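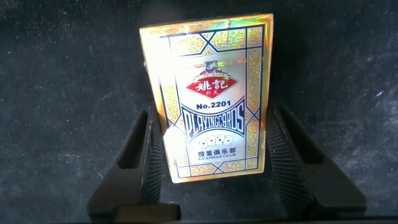

Gallery / Shelf and Table

Sorting small things into baskets at Wumdale, in May. We had two baskets, one black cloth and a box of odds and ends that had built up over the winter. The playing cards are No.2201, from the Guandan Club range, in a gold box.

The cloth goes down first – it stops the baskets sliding.

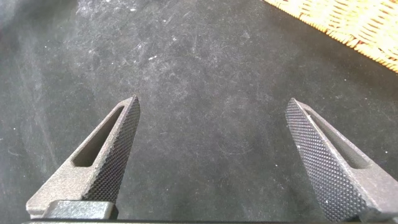 Wicker on dark cloth.

Anything still sealed went to one side until we knew who wanted it. The list for the Zerimska stall already ran to 22 lines, so we tried to keep new entries short. 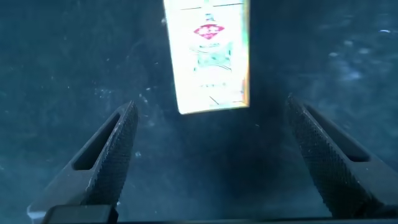

Cards and games are kept for the rainy-day shelf, and bathroom bits go to the guest rooms.

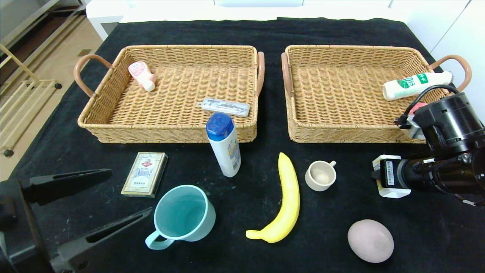

Guest rooms get one basket each. We wipe them out between visits and check the handles. The leather on these is a pinkish brown, and bottles lie flat inside well enough, as the white one with the green label does on the right. Spare bottles stay in the hall cupboard.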